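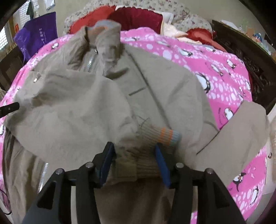 Automation and Everyday Work
Week 9 handout: Clothes
Instructor: Liliana Marras

Reading for this week: course pack, pages 56 to 83. Bring your chore log from last week.

Where we left off

Dishwashers and washing machines work because the job was changed to suit the machine. You put the plates in a rack. You put the shirts in a drum. The machine never has to know what a plate or a shirt is. Folding and putting away clothes has not been changed in that way, and it is still done by hand in almost every home.

Why cloth is hard

A mug has one shape. If a machine knows where the handle is, it knows where the rest is. A jacket has no fixed shape. Pull on the waistband and the front panels shift, a sleeve bunches up, and the collar may fold over. The machine has to look again after every move.

Jackets are worse than towels for several reasons:

Layers. A ribbed knit cuff or waistband stretches when it is pinched. The woven shell next to it does not. A grip that suits one may slip on the other.
Hard parts. Zipper teeth and pulls are stiff and can catch.
Hidden parts. A cuff can be inside the body of the jacket. Someone has to find it before the sleeve can be laid straight.
The surface. A quilt is soft and moves with the garment. A printed quilt also makes it harder for a camera to find the edge of a sleeve.

Two fingers or a hand

Most home prototypes use a two-finger gripper. It can pinch an edge and lift. It can't smooth a panel flat the way a palm does, and it can't feel whether it has one layer or two unless sensors are added. People use both hands, the forearm and sometimes the chin.

Case for discussion: Clelent and Kunero

These are our two class cases. Clelent folds towels and T-shirts on a flat table. Kunero is meant for bedrooms and works on whatever surface is there. In the January trial notes, Kunero was given 300 garments. Zip-up jackets were left out of the count. Think about what that does to the result.

So, can they do it yet?

For flat items on a clear table, yes, slowly. For a mixed pile on a bed, no, not without a person nearby.

For next class

Fold one zip-up jacket on a bed using only your thumb and first finger on each hand. Write down every time you let go and grip again. One page is enough.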